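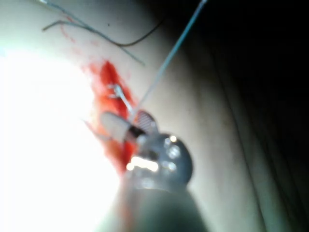 5 min read

3.2 Thread tails and the practice wound

I'll admit that when Antigoni Kontogiannis and I started this part of the study, I thought the knots would be the interesting bit. We spent most of January arguing about thread tails instead.

A practice wound on a skin-like surface is a pretty forgiving thing to sew. It stays where you put it, and nobody flinches. What it doesn't forgive is a messy work area. In Figure 4 the knot is sitting in the upper half of the wound, pale against the red, and there is still a long light-blue thread running up and away from it, with a dark curved strand and a blue-grey thread over to the left. Now try deciding quickly which of those you'd want to cut!

Figure 4. Suture knot in the upper half of a spindle-shaped practice wound, with the light-blue thread pulled taut.

We went through 208 finished knots and graded each one twice, once for the knot and once for the threads left lying near it. Orestis Kokkinos did the second round without seeing our grades (he was stricter than both of us, especially about short tails). Where we disagreed, it was usually over color. A light thread is easy to pick out over deep red and much harder over a pale, brightly lit patch of surface, and a few of our early grades were frankly guesses.

So we changed the grading sheet. Graders now trace the thread back from the knot before they write anything down — slow going, but the arguments got shorter. The older Rudalgate sheet lumped knot and tails into one score, and I wouldn't go back to it. The full set of 3,859 grading entries is described in Section 4.

Contact: Sondthorpe Suture Practice Group | © Sondthorpe | Back to top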